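We use cookies to remember your settings and to see which pages get read the most. Accept all | Manage choices

Why Do Potato Chips Stay Crunchy?

By Gerrit Timmermans
Reading age: 8 to 11

12 shares | 4 comments

Open a new packet of potato chips and the first one snaps when you bite it. Leave the packet open on the kitchen counter until the next day and the chips bend a little before they break. They taste the same, but they feel wrong in your mouth. The chips have gone stale.

To see why, you have to start with the potato.

A raw potato is mostly water. The water is held inside tiny parts called cells, which are too small to see without a microscope. The cells also hold starch, a food the plant stores so that it can grow new leaves later on.

At a chip factory, potatoes are washed, peeled and cut into very thin slices. The slices go into hot oil, much hotter than boiling water. Water boils at 100 degrees Celsius. The oil at the Pettigrew factory, where I spent a morning watching chips being made, is kept at 170 degrees Celsius. When a slice drops in, the water inside it turns to steam and rushes out. That is what all the bubbles in a fryer are — steam leaving the potato.

By the end, almost all the water has gone. What is left is a thin, stiff sheet of starch with some oil in it and lots of tiny empty spaces where the water used to be.

What makes the crunch?

When you bite a chip, the stiff walls around those empty spaces crack. They crack very fast, one after another, and each crack makes a small sound. Your ears hear them all together as a crunch. Some of the sound travels through your teeth and jaw bones too, so your own chip sounds louder to you than it does to the person sitting next to you.

Why do chips go soft?

There is always some water in the air around us. It is a gas called water vapor, and you can't see it. Dry starch soaks up water vapor easily. As the chip takes in water, its walls get softer, and soft walls bend before they break. On a damp day this happens faster. 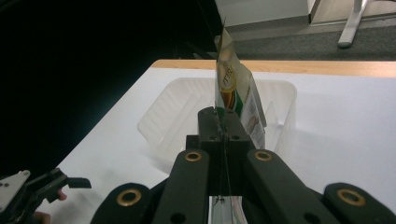 The packet's main job is to keep air and water out. Paper on its own would not do it, as water vapor can pass through paper quite easily. Most chip packets are made from thin layers of plastic stuck together, often with a very thin coating of metal on the inside. Food companies call this a barrier film. Lots of other snacks are sold this way, and a snack packet can be held upright between two narrow black fingers, as in the photo. The top and bottom of a chip packet are closed with heat. Two hot bars squeeze the film until the inside layers melt a little and join. This is called a heat seal.

What is the gas inside?

A chip packet is puffed up like a pillow. The gas inside is usually nitrogen, which makes up most of the air you breathe. Air also has oxygen in it, and oxygen slowly changes the oil in the chips and gives it a bad taste. This is called going rancid. Nitrogen doesn't do that. It also makes a cushion, so fewer chips get broken in the truck.

Try it yourself

You will need three chips from the same packet, a plate, a small jar with a tight lid, and a clip.

1. Put one chip on the plate and leave it out.
2. Put one chip in the jar and close the lid.
3. Leave the last chip in the packet. Fold the top over and clip it.
4. Wait until the next day.
5. Break each chip close to your ear and listen. Write down which was the loudest.

You can do the test again on a rainy day to see if the answer changes.

Can you fix a stale chip?

Sometimes. If an adult warms stale chips in the oven for a few minutes, some of the water leaves them, and they get stiffer again as they cool. Chips that have gone rancid can't be fixed, and should be thrown away.

Words to know

Barrier film: a thin sheet that keeps air and water out.
Rancid: when oil or fat has gone bad.
Starch: a food that plants store.
Water vapor: water in the form of a gas.

Get a new explainer every Saturday. Enter a parent's or teacher's email to join our newsletter.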